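I was given the Plollon family memory book by my sister-in-law in May, with the instruction that I was to get on with it before Mum forgets who everybody is. Mum is in the next room as I write this and has forgotten nobody. She can still tell you which cousin didn't send a card in the year of the power cuts.

So, a review. I don't like giving bad ones, but I'm not sure I can avoid it.

The idea is that you get a padded album, a stack of printed prompt cards and a pen, and you sit down with an older relative and work through their life. The box says there are 111 prompts. I've no reason to doubt it, but a good many of them are the same prompt in a different hat. "What made you happy as a girl?" is on one card and "Describe a joyful moment from childhood" is on another. Mum answered the first one with a story about a goose and the second one with "I've told you about the goose."

The pages are thick and take ink well, I'll give them that. The pen is awful. It skipped on the first page and I went and found a biro. The cover is a sort of oatmeal colour that already shows a thumbprint, and I wash my hands.

My main grumble is the space. Each answer gets a box the size of a postcard. My mother doesn't talk in postcards. Her account of her own wedding day, which starts with the bus and doesn't reach the church for quite a while, ran over onto lined paper, and now there are sheets folded up and stuck in the back. If I'd wanted loose sheets stuck in the back of something I could have used the sideboard drawer, as my grandmother did. 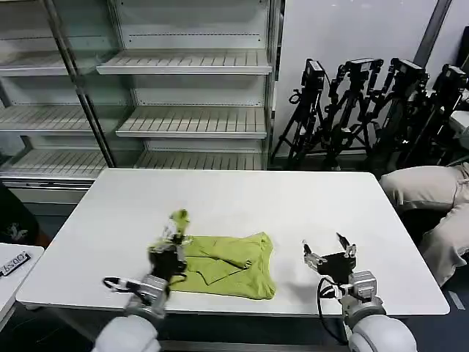 Partially folded: a yellow-green garment on a white table.

Then there's the online part. Inside the lid is a code, and you are supposed to set up an account with Genico so the family can add their own memories from wherever they live. I was doubtful about this and I'm still doubtful. It wanted my date of birth, then Mum's date of birth, then a password, then another password. My brother managed to upload the same holiday snap four times. The free space holds 1000 photos, after which you pay, and I can see us getting there by next Christmas at that rate.

My friend Esi Bonsu bought the Stistar one for her dad's birthday and lent it to me for a week to compare. It is plainer and has fewer cards, but the pages are blank apart from a heading, so you can write as much or as little as you like. Her dad filled 2 of them on the subject of his first motorbike and left "My Hopes for the Future" completely empty. That seems to me how a book like this ought to work. There's no account to set up either.

Some people in the comments on my last post recommended the Baldursdóttir album, and one lady said it made her whole family cry. I haven't tried it. I'm a bit wary of anything sold on how much it'll make me cry.

In fairness, I should say that Mum has enjoyed the evenings. She's told me things I hadn't heard before, including one about my uncle that isn't going in any book. Whether the cards had much to do with it I couldn't say. We had the kettle on and the telly off, and she may well have told me anyway.

The shop page claims 3872 happy families. We'd be a fairly happy family with a very annoying pen. I'd give it two stars out of five, and if you do buy one, get the refill pack of paper at the same time and don't bother with the code in the lid.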